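Ticket 286
Product: Wovo grout and tile sealer, matte
Bought through: Clalon online shop
Opened: 16 November 2025
Status: Solved, left open for comments
Subject: Cloudy white haze on tile after sealing, won't wipe off

First message

Hello there, and thank you in advance for reading all of this, I do tend to go on a bit. I sealed a tiled worktop with the Wovo matte sealer and the next morning there was a cloudy film over most of it. It's worst near the middle, where I suppose I was being generous with the brush, and you can see it best when the light comes in low from the side. The tiles are plain white squares from Muretti, with a thin dark grout that I was very pleased with until the haze turned it a sort of chalky gray.

What I have tried so far:
Warm water and a soft cloth. It looks perfect while it's wet and then the haze comes right back as it dries.
Dish soap, same story, plus streaks.
White vinegar on one tile in the corner. I stopped after reading the back of the grout bag, which says no acids. The corner looks no worse, thank goodness.

I waited 3 days after grouting before I sealed. The bottle says to wait until the grout is "fully dry" and it felt dry to me. Is there a way to get this off without pulling the whole thing up? I would dearly love not to do that.

Reply from support

Thank you for such a full write-up, it saves a good deal of back and forth. And please don't pull anything up!

A film that vanishes when wet and comes back when dry is nearly always one of two things. Either it's sealer that dried on the face of the tile before it was wiped away, or it's grout haze that was already there and got sealed in. Could you tell us whether your tiles are glazed, how long the sealer sat before you buffed it, and whether you gave the tiles a proper wash between grouting and sealing? Please leave the vinegar in the cupboard for now.

Second message

Glazed, yes. I found the box and it says so on the end. I brushed the sealer on, went off to make lunch, and got back to it after, well, a long lunch. I did wash the tiles after grouting, but only the once, with a sponge that had seen better days.

I should add that the room is chilly in October and I had the window open the whole time because of the smell. I don't know if that matters.

Reply from support

It does matter a little — a cold room slows down the grout, so dry to the touch may still be damp underneath — but the long lunch is the more likely culprit. Glazed tile doesn't soak up sealer, so whatever is left on top just sits there and goes cloudy. The nice part is that it will come off.

Please try one tile first:
1. Put a small amount of fresh Wovo sealer on the hazy tile. We know how odd that sounds. The new sealer softens the old.
2. Wait up to 90 seconds, no longer.
3. Rub firmly with a white nylon pad, then wipe with a dry cotton towel right away.
4. Look at it again the next day in that same low light.

If it comes up clear, carry on a few tiles at a time and change towels often. If there is still a film, you have grout haze as well, and you'll want the Lapointe haze remover, the kind without acid. Keep it on the tile face and off the grout as best you can.

Third message

Well, I could hug you all. The test tile came up clear as anything, so I did the rest over two evenings with every old towel in the house. Two tiles near the back needed the Lapointe as well, and one grout line went a bit lighter where I got careless, but I can live with it. My shoulders are sore and I am very happy.

One more small question before you close this. Do I need to seal the grout again, now that I've scrubbed so much off?

Reply from support

So glad to hear it! Drop a little water on the grout in a few spots. If it beads, the sealer is still doing its job and you can leave well alone. If it soaks in and darkens, let everything dry for a good few days with the window shut, then go over just the lines with a narrow brush and wipe the tiles as you go. No lunch until the wiping is done, please.

We'll leave the ticket open a while in case that lighter line bothers you.

Attachment (1)
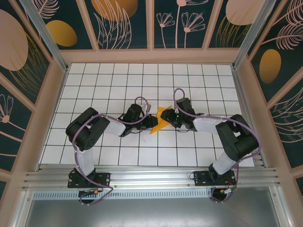

White tile with thin dark grout lines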